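Wohin mit den Wintersachen? Kleidung falten, lagern und wiederfinden im Studierendenwohnheim Ellholm

Projektbericht im Modul Haushalt und Alltagsökologie
Vorgelegt von Domnica Coman, Toivo Sjöberg und Aurel Lungu
Betreuung: Sorin Radu

1. Wie wir auf das Thema gekommen sind

Angefangen hat alles mit einem Pullover, den Toivo den ganzen Winter über gesucht und erst beim Frühjahrsputz wiedergefunden hat, und zwar ganz hinten im Schrank unter einer Reisetasche. Er hatte sich in der Zwischenzeit einen neuen gekauft. Als wir das in der ersten Seminarsitzung erzählten, meldeten sich gleich mehrere Leute mit ganz ähnlichen Geschichten, und Herr Radu meinte, dann hätten wir unser Thema ja wohl schon gefunden.

Die Zimmer in Ellholm sind 13 Quadratmeter groß. Dazu gehören ein schmaler Schrank, ein Bett mit etwas Platz darunter und ein Regalbrett über der Tür, an das man nur mit Stuhl herankommt (Domnica auch mit Stuhl nur knapp). Dicke Strickwaren sind unter diesen Umständen das eigentliche Problem: T-Shirts lassen sich irgendwie überall hineinstopfen, aber drei Wollpullover füllen ein Fach, und wenn man den untersten braucht, fällt der ganze Stapel um. Uns hat also interessiert, wie die Bewohnerinnen und Bewohner ihre Stricksachen zusammenlegen, wo sie sie aufbewahren und ob sich mit einer anderen Falttechnik wirklich etwas gewinnen lässt.

2. Vorgehen

Im September haben wir einen kurzen Fragebogen in die Briefkästen gelegt und 71 ausgefüllte Bögen zurückbekommen, was uns sehr gefreut hat, denn es waren keine Süßigkeiten als Belohnung dabei. Anschließend haben uns 14 Personen in ihre Zimmer gelassen und uns dort gezeigt, wie sie ihre Pullover falten. Wir haben nichts vorgegeben und auch nichts verbessert, obwohl das manchmal schwerfiel. Insgesamt haben wir bei diesen Besuchen 172 Kleidungsstücke in unsere Liste eingetragen, jeweils mit Art, Material laut Etikett (soweit lesbar) und Aufbewahrungsort.

Als Unterlage diente fast immer das Bett. Einen Tisch, auf dem man einen Pullover mit ausgestreckten Ärmeln hinlegen könnte, gibt es in den Zimmern schlicht nicht, die Schreibtische sind zu schmal und meistens voll. Wir haben deshalb auch unsere eigenen Versuche auf dem Bett gemacht, damit die Bedingungen vergleichbar blieben.

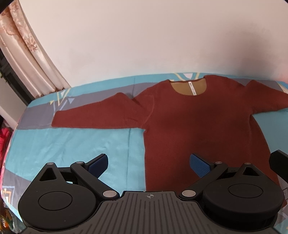 Abb. 1: Ausgangslage beim Falten. Rostroter Strickpullover mit der Vorderseite nach unten, die Ärmel zur Seite gestreckt.

Wichtig war uns, dass jedes Stück vor dem Falten einmal mit den Händen glatt gestrichen wird, von der Mitte nach außen und bei den Ärmeln bis zum Bündchen. Das klingt kleinlich, macht aber bei grobem Strick viel aus. Eine Falte, die an der Schulter liegen bleibt, findet man nach ein paar Wochen im Fach genau dort wieder, und bei manchen Garnen bekommt man sie dann nur noch mit Dampf heraus.

3. Drei Arten zu falten

Die klassische Methode kannten fast alle von zu Hause: Ärmel auf den Rücken legen, Seiten nach innen, dann einmal oder zweimal quer. Das Ergebnis ist ein flaches Paket, das sich gut stapeln lässt und im Schrank ordentlich aussieht, solange niemand etwas herauszieht.

Beim Rollen wird der Pullover längs gefaltet und vom Kragen her aufgerollt. In der Reisetasche ist das wunderbar, im offenen Fach gehen die Rollen aber wieder auf. Aurel hat es mit Gummibändern versucht und es wegen der Druckstellen schnell gelassen.

Die dritte Variante haben wir unter uns die Peden-Faltung genannt, nach dem Flur, auf dem wir sie kennengelernt haben. Man faltet ein schmales Paket, das von allein steht, und stellt die Pullover wie Bücher hintereinander in eine Kiste. Svyatoslav Tymoshchuk hat uns das an einem Samstag geduldig vorgeführt, bis es auch bei Toivo hielt. Man sieht jedes Stück von oben und kann eines herausnehmen, ohne die anderen zu bewegen. Sehr dicke Pullover kippen allerdings gern, wenn die Kiste halb leer ist.

4. Was uns sonst aufgefallen ist

Am meisten überrascht hat uns, wie wenig die Faltung und wie viel der Ort ausmacht. Wer seine Stricksachen unter dem Bett lagert, vergisst sie eher, ganz egal, wie schön sie gefaltet sind. Mehrere Befragte schrieben, sie hätten im Herbst erst beim Auspacken gemerkt, was sie alles besitzen. Eine einfache Liste auf dem Kistendeckel fanden fast alle eine gute Idee, gemacht hatte es bisher kaum jemand.

Nicht untersucht haben wir den Mottenschutz, obwohl er in den Gesprächen ständig vorkam. Auch die Frage, ob man Pullover vor dem Einlagern immer waschen muss, wäre ein eigenes Projekt wert. Die Faltanleitung zur dritten Variante hängt inzwischen in der Waschküche neben den Trocknern, und wer den Fragebogen weiterverwenden möchte, kann sich gern bei Domnica melden.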